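Comparing camera placements for the Revar gripper tests

Load the tabletop world, open the fingers and bring the hand over the red object. Render each view before starting the controller.
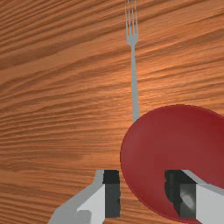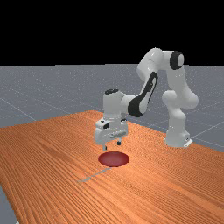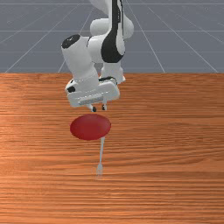 Simulated views, gripper open: fingers at the bottom in the first, arm and table in the other two.

Run 70 trials per view, with the timeout at 12 seconds. Log the results under the camera name, then repeat with the Bangash controller.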